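Home Explore Notifications Messages Lists Bookmarks Profile More

Dokach Bench Notes
Thread

1/ Three weeks with the Pleko pick-and-place kit, the one Osevcombe sell as a bolt-on for an existing two-arm robot. Review in parts, most useful things first. We paid for ours.
Replies 4 Reposts 11 Likes 58

2/ What is in the kit: the gripper with its flange adapter, the cable set, a licence for the Pleko teach software, and a year of support by email. Table, robot and camera are up to you.

3/ Fitting took a morning. The adapter went on first time. The cable set is too long for a bench setup and too short for a floor-standing one, so expect to tie back the slack or order the extension. We tied it back and have had to redo the ties twice.

4/ The software wants a calibration before it will record anything. 16 touch points, done by hand. The manual says to do them in any order. Do them from the far side of the table towards the robot, or the solver complains at the end and you start again.
Replies 2 Reposts 3 Likes 31

5/ Test task: take a bottle or carton, bring it over a tray, let go, return to start. One arm only. The second arm stays parked in every run, which is how the kit is licensed at the base price.

6/ Number of runs: 400. Same tray, same start pose, five object types, lights on throughout. A run passes if the object ends up inside the tray without a hand touching anything. Resting on the rim is a fail.

7/ Clear bottles are the case most buyers will ask about, so they got the largest share of the runs.
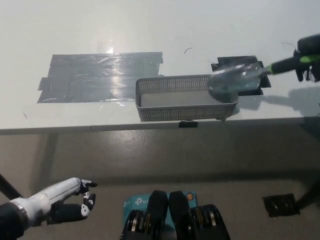

Clear bottle held over the right-hand end of the mesh tray. Parked hand on the left.

8/ Result: 368 passes. The failures sort into two heaps. The larger is early release, where the fingers open before the wrist has settled and the object catches the rim. The smaller is a missed grip at pick-up, nearly all of it on clear plastic.
Replies 7 Reposts 19 Likes 102

9/ Early release can be tuned. There is a settle time in the advanced menu, and the default is too short for anything light. Raising it costs a little on every cycle. We left it alone for the counted runs so the figure above is what you get out of the box.

10/ Missed grips are harder. The vision side struggles with clear objects on a white, shiny table. A matt surface would help and the sales sheet ought to say so. Glare moves with the time of day if you have windows, and our late afternoon runs were the worst of the lot.

11/ Someone will ask about a patch of tape on the table as a cheap fix for shine. Duct tape is still fairly reflective, as the photo shows, and the edges lift. Buy a proper matt mat if you are going to spend any time on this.
Replies 5 Reposts 2 Likes 44

12/ Tray choice matters more than the manual suggests. A low tray gives the wrist more room. A light one slides if it is clipped by the object on the way in, and the software has no idea that it has moved. It will go on dropping at the old position until you stop it.

13/ Grip force is set by object class, with three levels. Level one is fine for empty bottles. Level two marks soft cartons. We had no use for level three.

14/ Support: I sent Osevcombe two questions. The first, on the cable extension, was answered the same day with a part number. The second, on logging the wrist position at release, took over a week and the answer was that it is not exposed in this version.

15/ Logs in general are thin. You get a time, a pass or fail that you enter yourself, and a joint trace at a low rate. For a teaching lab that will do. For anyone hoping to train on the data it is a real limit, and I would ask for a sample file before ordering.

16/ Against the Siddiqui kit, which we had on the same bench in April: Siddiqui is slower to calibrate and has the better logs. Pleko is quicker to teach and the fingers are easier to swap. Neither copes well with clear plastic at default settings.

17/ Would I buy it again? For opaque objects and a fixed tray, yes. For bottles, only with a matt table and the settle time raised. Counted runs at the longer setting are next, and I will add them to this thread.
Replies 13 Reposts 22 Likes 137

Show more replies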